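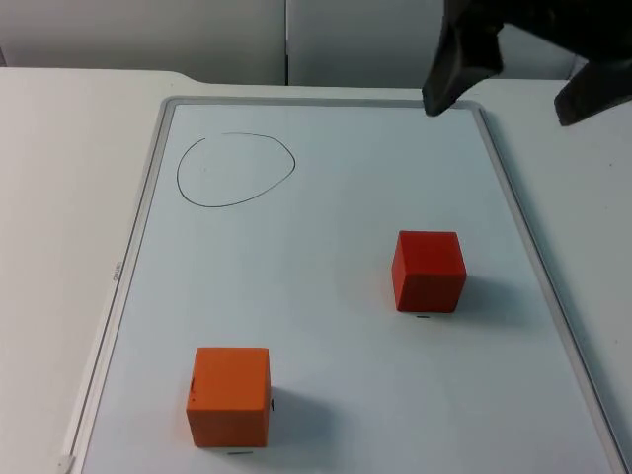 Our project asked how people judge distance on a plain surface. Panya Ratanaporn drew the loop in black marker and maintains it is a circle. We asked 14 classmates to guess the gap from loop to red cube, and 13 guessed too short.
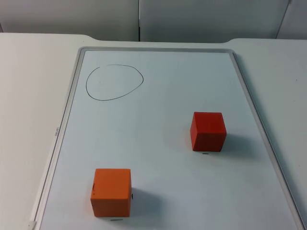 Stela Ene: you should have used a ruler for the loop, or at least a mug.

We have added a mug to the budget. The next round, in December, keeps the whiteboard and the marker.
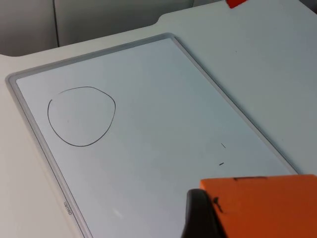
Fig. 3. Loop and two short marker marks on the board.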